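# How a Song Gets Recorded, One Piece at a Time

When you listen to a song, you hear everything at once: drums, bass, guitar, singing, maybe a few people clapping. Most of the time, those sounds were not made at the same moment. They were recorded separately, sometimes weeks apart, and put together later. This method is called **multitrack recording**.

This page explains how it works. Words in bold are listed again at the end.

## What sound is

Sound is a movement of air. When a drum is hit, the skin of the drum moves up and down very quickly. It pushes on the air next to it, that air pushes on the air beyond it, and the push travels outward until it reaches an ear.

One complete back-and-forth movement is called a **cycle**. The number of cycles in one second is called the **frequency**. A sound with a frequency of 1000 cycles per second is fairly high, close to a note near the top of what many singers can reach. The unit for cycles per second is the hertz, so we write this as 1000 Hz.

A low note has fewer cycles in each second. A high note has more. A loud note moves the air farther than a quiet one, but a loud note and a quiet note can have the same frequency.

## What a microphone does

A microphone turns the movement of air into an electrical signal. Inside is a thin, light part called the **diaphragm**. Air pushes it, it moves, and the microphone produces electricity that rises and falls in the same pattern.

There are several kinds of microphone. Two are very common in music:

- A **dynamic microphone** has a small coil of wire attached to the diaphragm. The coil moves near a magnet, and this makes the signal. Dynamic microphones are sturdy and are often used for drums and for singing on stage.
- A **condenser microphone** has a diaphragm placed very close to a metal plate. When the gap between them changes, the signal changes. Condenser microphones pick up fine detail and are often used for singing in a studio.

The signal from a microphone is very weak. It has to be made stronger by a **preamp** before it is recorded.

## What a track is

A **track** is one recording of one sound source, stored so that it can be changed without changing anything else. If the bass is on its own track, it can be made quieter while the drums stay the same.

In the past, tracks were stored on magnetic tape. The tape was divided into narrow strips running side by side, and each strip held one track. An early machine might have 4 tracks. That is not many. If a band filled them all and still wanted to add a trumpet, the engineer could play several tracks together and copy them onto a single empty one. This was called **bouncing**. It freed up space, but the copied sounds were now stuck together and could not be separated again.

Today tracks are usually stored on a computer. The computer measures the signal many thousands of times each second and saves every measurement as a number. To play the sound back, it turns the numbers into a signal again. There is no tape to fill up, so a song can have far more tracks.

## An example: "Soneck"

The singer Shalini Kushwaha recorded a song called "Soneck" with a small group of musicians. It was made in October in a studio named Drinora. The finished song uses 53 tracks. Here is the order in which the main parts were recorded.

1. **The guide.** Shalini sang the song once with a plain guitar. This recording was not meant to be kept. It was there so that the other musicians could hear where they were in the song.
2. **The click.** The engineer, Vernon Simard, set up a steady ticking sound at the speed of the song. The musicians heard it in their headphones. It does not appear in the finished version.
3. **The drums.** Kanchan Sachdeva played the drums with 9 microphones around the kit. Each microphone was recorded to its own track, so the drums alone filled nine tracks.
4. **The bass.** Nisha Pathak played bass while listening to the drums. An electric bass can be plugged straight into the recording equipment, and hers was.
5. **Guitars and keyboards.** These were added over three afternoons.
6. **The lead vocal.** Shalini sang the whole song up to four times, and the best lines from each try were joined together.
7. **Backing vocals.** Shalini Mathur sang the high harmony, then recorded it again on a new track. Two recordings of the same voice sound fuller than one, as no one sings a line exactly the same way twice.

Recording a new part while listening to the old ones is called **overdubbing**. Joining the best bits of several tries is called **comping**, short for "compiling."

The guide vocal was removed at the end — except for one breath before the first verse, which Vernon kept.

## Why the room matters

A microphone does not only pick up the sound that comes straight from the singer. It also picks up sound that has hit the walls, floor, and ceiling and bounced back. These bounces are called **reflections**.

Hard, smooth surfaces such as tile, glass, and bare concrete reflect most of the sound that reaches them. Soft, thick materials such as heavy curtains, rugs, and mattresses take in more of it, especially the high frequencies. This is called **absorption**.

When there are many reflections arriving very close together, they blend into a long tail that fades away. This is **reverberation**, or **reverb**. A single reflection that arrives late enough to be heard as a separate sound is an **echo**. You need a fairly large space to hear an echo. In a small room the walls are too close, and the reflections come back too soon.
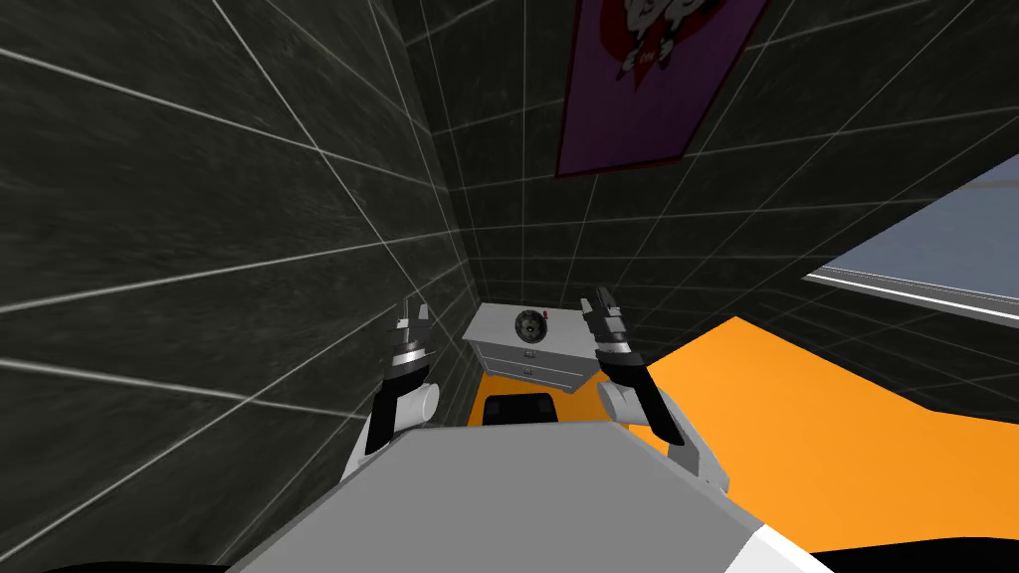

*A small computer-drawn room with gray tile on its walls.*

Some studios have a special room with hard walls, called an **echo chamber**. Despite its name, it mostly makes reverb. A loudspeaker plays a track into the chamber, and a microphone records how it sounds there. That recording is then blended with the original.

Computers can now calculate reverb without using a room. The engineer chooses a room size and a wall material, and the software works out how the reflections would behave. On "Soneck," the voice has calculated reverb and the drums have the natural reverb of the studio.

You can test reflections at home:

1. Stand in a bathroom and clap once.
2. Listen for how long the sound lasts after the clap.
3. Go to a bedroom with a rug and curtains and clap again, just as hard.
4. Compare the two.

Write down what you hear. Try the same test in a closet full of clothes.

## Mixing

When all the tracks are recorded, they are combined. This is called **mixing**. The mixing engineer makes several kinds of decisions for each track.

**Level** is how loud the track is. The lead vocal is usually one of the loudest.

**Panning** is where the track sits between the left and right speakers. A guitar can be placed fully left, fully right, or anywhere in the middle. Bass and lead vocals are often in the middle.

**Equalization**, or **EQ**, makes some frequencies stronger or weaker. If a voice sounds dull, the engineer may raise its high frequencies a little.

**Compression** makes the loudest moments quieter, so the difference between loud and quiet is smaller. This helps a soft word stay audible over the drums.

The result is a **stereo mix**, with one signal for the left speaker and one for the right. All 53 tracks of "Soneck" end up in these two.

## Mastering

The last step is **mastering**. The mastering engineer works on the finished mix and not on the separate tracks. If there is an album, this person also makes sure that the songs sit well next to each other, so that a listener does not have to keep changing the volume. "Soneck" is the second song on the album *Vemel*. It comes after a much quieter one, and the gap between them was set during mastering.

## Words to know

- **Absorption:** when a material takes in sound and does not reflect it
- **Bouncing:** copying several tracks onto one
- **Comping:** joining the best parts of several tries
- **Diaphragm:** the thin part of a microphone that air moves
- **Frequency:** the number of cycles in one second
- **Mixing:** combining all the tracks
- **Overdubbing:** recording a new part while listening to older ones
- **Preamp:** a device that makes a weak signal stronger
- **Reverb:** many reflections blended together
- **Track:** one recording stored separately from the others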